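Workshop notebook – bench tops, week 7
Thursday, started 9.15

Carried on with the pale table. The plan for this week was to decide whether the top needs another coat of the Skoron satin or whether it can be left alone until the Barstead order is out of the way. I went over it by hand first thing, with the side lamp off and then on, and wrote down what I found before wiping anything.

Front edge: smooth, no raised grain. Back edge: slightly rougher to the fingers near the left corner. I gave that bit a few strokes with the 400 and stopped there. The 900 is nearly finished and I would like to keep what is left for the small trays.

The ceiling light is still a nuisance. It sits over the middle of the table and you have to move your head to see past it. For judging the finish it is useful in one way – any drag mark or dull patch would show up in the bright area. I could not find one.

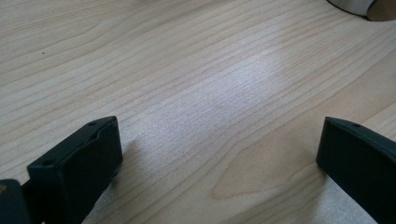
Table top, light on. Glare in the middle, one dark speck to the left, grain still readable through the bright part.

No scratches to be seen on that stretch. The arched figure towards the bottom is a bit warmer in tone than the rest, and I would leave it as it is. Toning it down was suggested last month and I am against it. It would take a tinted coat over the whole top to get it even, and the Gosari tint goes yellow under our lights. The offcut in the drawer shows this well enough.

Note for whoever does the next wipe-down: dry cloth first, then damp. Specks get dragged if you go in with the damp one.

11.40

Moved on to the cups and the basket. We want one fixed arrangement for the table so that things go back in the same place at the end of a session. At present everyone has their own idea, and the steel cups end up at the sink or on the windowsill.

Arrangement to try:
Black wire basket towards the back, long side facing the front edge.
Steel cups in front of it, upright, open end up.
Front strip kept clear for hands.

The basket has low sides and the two upright handles, so it can be lifted over the cups without shifting them. I had thought of using the deeper Lecomte box. It is heavier and it has a rough base, and I don't want that on a satin top. The wire one could do with felt under it all the same. Five pads in the tin, four needed. 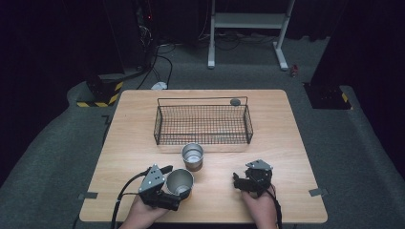 Basket at the back, the two matching cups in front. Small round grey piece on the back right corner of the basket rim.

With the basket that far back there is decent room to work, and the cups can be reached without leaning over anything. I would bring it forward slightly if shorter people are going to use the table. The cups are easy to find against the pale wood, and the black basket more so.

The rim is not a good place for small round things. The mesh is narrow along the top and a knock would send them onto the carpet, where grey on dark grey is hard to spot. Suggest they go inside the basket.

To do:
Felt pads on basket, leave overnight before use.
Order more 900.
Ask Barstead whether they want satin or matt on the second top.
Label for the shelf with the cups.
Look at the left back corner again in daylight.

Decision on the extra coat: leave it for now, check again in March. Stopped at 12.30.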